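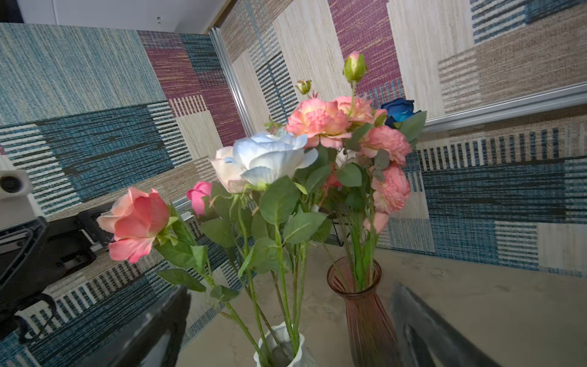
Okay, flower week. A few people asked how the teleop sessions are going so I'm going to ramble for a bit. Grab a cuppa.

For anyone new here: I spend my days teaching a robot arm to do household stuff by doing it myself, over and over, through a pair of hand controllers. I move, it moves, everything gets recorded, and later the model tries to learn from it. The project's called Lurna and I love it even on the bad days.

Task right now is artificial flowers. Pick up a stem, get it into a vase, don't wreck what's already in there. Sounds like ten minutes' work! We are at 282 good demos and I was sure we'd be done by January.

Two vases, and they could not be more different to work with. The white ceramic one has a wavy rim, so the edge is higher in some spots than others and you can't just learn one height and stick with it. The reddish-brown glass one is tall with a flared neck. The flare is lovely, it forgives you if you come in a bit crooked.

The see-through glass helps ME a lot (I can watch the stems going down inside). Whether it helps the model is a different question. Shiny rim, highlights sliding about as the wrist turns... ask me again in February.

Favourite flower to grab: the big coral-pink rose. Long stem, leans out to the left, plenty of room for the fingers. Least favourite: anything at the back. That dark navy rose hiding behind the pink ones has taken years off me.

The leaves are the real trouble. So many leaves, with those little serrated edges, and they catch on everything. You go in for one stem and you come out with a friend attached. I've started doing a tiny wiggle before I lift and I'm told it shows up in the recordings as "operator tremor". It is technique, thank you very much.

Question from a reply: why not just grab the flower by the head? Because you squash the petals, and then the robot learns that squashing petals is fine. It copies everything. My first 20 demos all had a weird pause before closing the gripper, because that's where I was reaching for my coffee. Guess what the first model did. Yep.

Those demos are in the bin now. Coffee lives on the other side of the room.

Other question: do I watch the robot directly or through the cameras? Wrist view, mostly. The wrist camera tilts with the hand, so your idea of "up" goes out the window for the first hour. I felt properly seasick my first day. Now I get home and parking the car feels strange instead.

We did try the other way, where you hold the arm and physically walk it through the motion. Good for drawers and lids. For flowers I hated it, my own elbow kept getting in the way and I'd brush half the arrangement on the way past. Remote wins this one for me.

Somebody at Imora told me their operators swap out after every batch so the data has more than one person's habits in it. Stealing that idea. If you only learn from me you'll place every stem slightly left, apparently!

Best run so far was demo 98. One smooth reach, stem straight down the neck of the glass vase, let go, back out, not a leaf moved. I actually yelled. Had a look at the recording again this arvo and it still makes me happy.

Next lot of flowers I want a few really floppy stems in the mix, all of ours are nicely behaved. If you know a good place for cheap fake tulips, send it my way please. I've already cleaned out the craft shop in Prurby.

Right, back to the controllers. Rosebuds this time, small ones, wish me luck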